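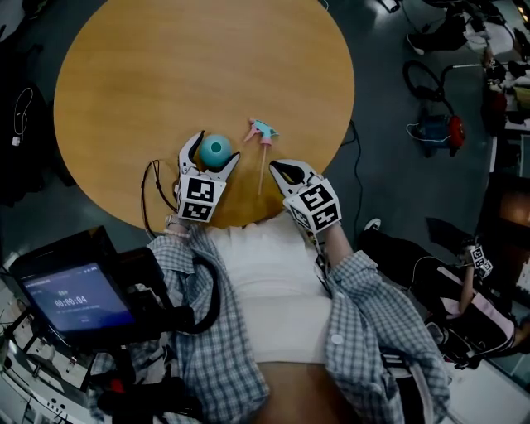
¿Qué se entiende en este trabajo por superficie despejada? Una mesa en la que solo queda lo que se va a usar en la tarea siguiente, sin restos de la anterior.

3.2. Disposición de los objetos de limpieza

La mesa redonda de madera clara se eligió por su tamaño y por la ausencia de esquinas, que en la vivienda de Farnance obligaban a los participantes a rodear el mueble. Sobre ella se colocaron el pulverizador y una pieza de color verde azulado, próximos entre sí y cerca del borde (figura 4). El resto del material permaneció fuera del tablero.

Cada participante completó 6 rondas de ordenación, con un descanso de 25 minutos tras la tercera. La muestra fue de 14 personas, todas adultas. Las instrucciones se leyeron en voz alta y no se repitieron - salvo cuando el participante lo pidió.

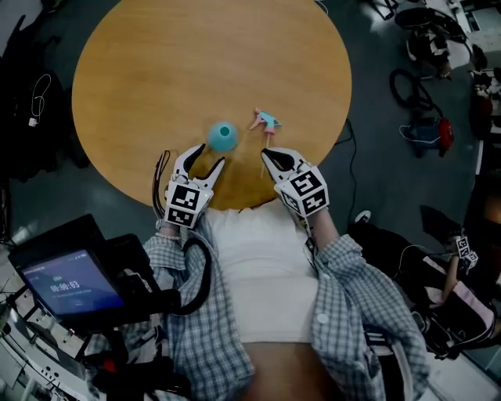 ¿Por qué conviene guardar los pulverizadores en posición vertical? Tumbados pueden gotear por la rosca si el cabezal no está bien apretado, y el líquido acaba en el fondo del armario.

Figura 4. Mesa de trabajo con el pulverizador de cabezal rosa y la pieza verde azulada.

El inventario de la vivienda, tomado de la guía doméstica Lurnura, reunía 135 artículos de uso corriente. Para la mesa se usaron únicamente artículos pequeños que cupieran en una mano. Los envases grandes se reservaron para la sección 3.3, dedicada al armario del fregadero, donde la altura de los estantes condiciona el orden - y también el tiempo de búsqueda.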